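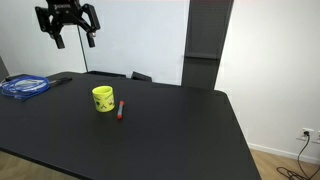 *Mug and marker on the table, gripper open above them.*

## Recording your first batch of "marker in mug" examples

I've now recorded 2,874 goes at putting a marker in a mug, so I feel I've earned the right to write a how-to (my family would like me to talk about something else, please). These notes are for anyone starting on the Gikden arm, but most of it should carry over to whatever you've got.

### Before you start

Write your task sentence first and stick to it. Ours is "put the marker in the mug". I let mine drift to "pen in cup" halfway through February and Shagufta Hayat had to go back and fix 321 labels by hand. Sorry again, Shagufta!

Then check three settings:

- gripper fully open at the start position
- recording folder named after the task, no spaces
- both camera views showing the whole working area

### Recording a go

1. Put the mug down somewhere the arm can comfortably reach. I like a bright one, mostly because I can follow it easily on the little preview window.
2. Lay the marker flat. Turn it to a new angle each time – pointing at you, sideways, diagonal, whatever you haven't done lately.
3. Step back, press record, and wait a second before you move the arm.
4. Come down over the middle of the marker and close the fingers gently. If you grab it near one end it swings about, and then you'll be chasing the rim of the mug for ages.
5. Lift well clear, tip it upright, lower it in, open the fingers.
6. Go back to the start position and only then press stop.

If you fumble the grasp but recover, keep it! Waqas Marwat trained one version on perfect goes only, and the first time it missed the marker it just hovered there looking lost. If you knock the mug over, though, mark it as failed and move on.

### Mixing things up

Move the mug every six goes or so. I used to leave it in one spot all morning and ended up with a model that knew that spot beautifully and nowhere else. Swap which side the marker is on too, and try a few with the two almost touching, which is fiddly but worth having.

### How many do you need?

We got our first decent results at 760. Watch a handful back at the end of each session, at double speed if you're impatient like me, and fix the labels while you still remember what you did. Then copy the folder across to Dhanial before you go home.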